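Written procedure for two-handed folding with hand-held grippers: what should it require?

Nasrin Hosseinzadeh
Our team at Jarkmont is preparing a written procedure for recording cloth-handling work in furnished bedrooms. The present draft contains 8 rules and has been applied to 102 recordings. Reviewers disagree on two matters: whether both grippers must hold the cloth throughout, and whether a fold may be corrected once it has been made.
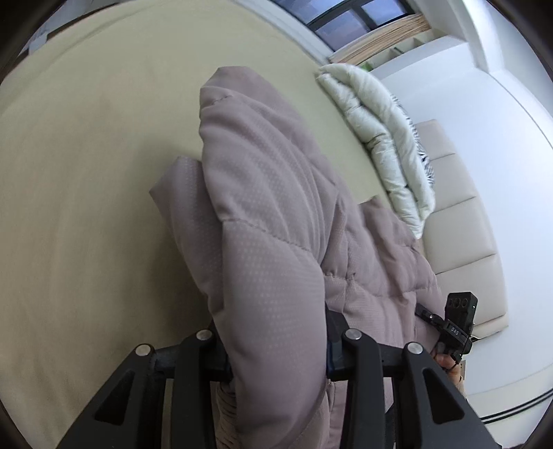

Quilted fabric raised over the bed, two grippers in use.

The draft states that padded items must be gripped through the full thickness of the fabric. Some operators consider this impractical near a seam. I should be grateful for advice from anyone who maintains a similar standard.

Kianoush Farahani
We have kept such a procedure at Nedelcu since June. In our view the rule on grip should name the permitted places and leave the thickness to the operator. A fold of fabric taken beside a stitched seam is acceptable under our text, provided that the finger pads close on it squarely.

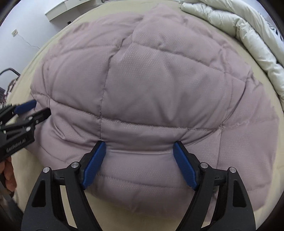 The second gripper need not hold the cloth at all times. It should, however, remain close to the item, so that it can take hold without a long reach. We permit one correction for each fold. Any further correction must be noted in the log, and the recording is then kept in a separate folder. I would also advise you to define the finished state in writing. For a jacket, our text asks for a stacked bundle on a flat sheet, with the sleeves inside wherever the cut allows.

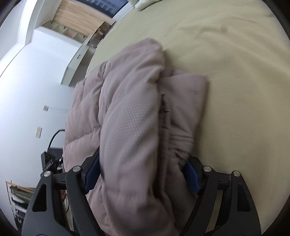 Gerance_211
I do not agree with the limit of one correction. Operators begin to hide small errors when a limit is set, and the log becomes unreliable. Our procedure allows any number and asks only that each be marked with the time.

Mollell
Please check the site rules as well. Ours are different for bedrooms.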